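The Tray on the Bed

Home organizing has become a business of small containers. A skeptic with a full drawer wonders who it is for.

Sometime after the holidays, and reliably by March, the tidying advice comes back. It comes by mail, in the app you forgot to delete, and from the relative who has just done her closets. This year the advice is about trays. You are supposed to put your small things on one, look at them, and feel better.

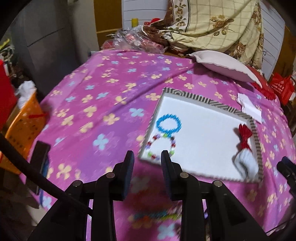
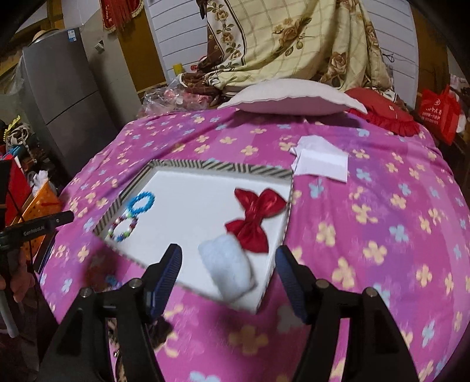

Bracelets on a striped-rim tray, and the same sort of tray with a bow and other small things in it.

I have been trying to feel better for most of a year. I bought the trays. I bought the inserts that go in the drawers, the little felt squares that go under the inserts, and a label maker that ran out of tape before I ran out of nouns. My bedroom now has more places to put things than it ever had things, and I still spent twenty minutes last week looking for an earring back.

The theory behind all this is simple enough. Clutter, the argument goes, is what happens when objects have no home. Give each object a home and it will go there. The word "home" does a lot of work in this line of business. Stollach, which sells a modular drawer system in four shades of oatmeal, uses it nine times on a single page of its catalog. A hair tie does not have a lease on a Stollach divider. It goes where my hand goes at eleven at night, and that is usually the windowsill.

The money, on the other hand, is easy to follow. The starter set from Stollach covers one drawer. My dresser has six. By the time I had priced the whole thing, with the corner pieces and the one long tray that everybody seems to need for scarves, I was at $433, and the dresser itself cost me less than that at a yard sale. The sales rep on the phone was very nice about it. She suggested doing "one drawer per paycheck," as if it were dental work.

Then there are the apps. Nerby will keep an inventory of what you own, provided you type it in. I tried for a weekend. You take an item out, name it, give it a category, and assign it to a numbered container. The program then tells you how many things you have and offers a score. I quit at 1,400 items with the kitchen untouched and a score that Nerby described as "emerging." The listing for the app says people who finish their inventory find they own around 4,000 things. I believe it. What I doubt is that knowing the number did any of them much good.

I did learn something from the typing, though I doubt it was the lesson intended. The stuff I kept stopping at was not the expensive stuff. It was the bits. Cheap jewelry, ribbon saved off a present, a button from a coat I gave away years ago. Nerby wanted me to mark each one Keep, Maybe or Release. There was no box for "I like having this and could not tell you why."

Professional organizers have an answer to this, and it is where I start to lose patience. They call it the memory box. You are allowed one, and it should be the size of a shoebox. Varela, the storage chain, sells a shoebox-sized memory box that costs more than many shoes. It has a magnetic lid and a small brass frame on the front where you write your name, in case your memories get mixed up with a neighbor's. I asked the man at the counter what people did when the box was full. He said most of them bought a second one.

To be fair, some of the advice is sound. Hooks work. A bowl by the door works, and it can be any bowl. Throwing out dried-up pens works every time. None of these needs a subscription, and a grandmother could have told you all of them for free while standing in your hallway with her coat on.

The part I can't get past is the promise attached to the rest of it. Nuvden, which started out in closet rods and now runs a monthly program, says its members gain "calm, clarity and confidence." I wrote to ask how it measured calm. The reply thanked me for my interest and offered a discount on hangers. They come in packs of 100. I have nowhere to put 100 hangers, and I suspect there is a product for that as well.

My own mess has a pattern, now that I've stared at it for this long. It builds up when I am busy and shrinks when I am not. It was bad during the month my car was in the shop and I took two buses to work. It was better in the summer, when I had long evenings and somebody to talk to on the phone while I put the laundry away. The drawer system was the same in both seasons — same dividers, same labels, same felt.

I have kept two of the trays. One holds keys and the other holds the things I take off before bed, when I remember. The rest of the inserts are in a carton in the garage, stacked by size, with a label on the lid that says "Organizers." I made that label while there was still tape.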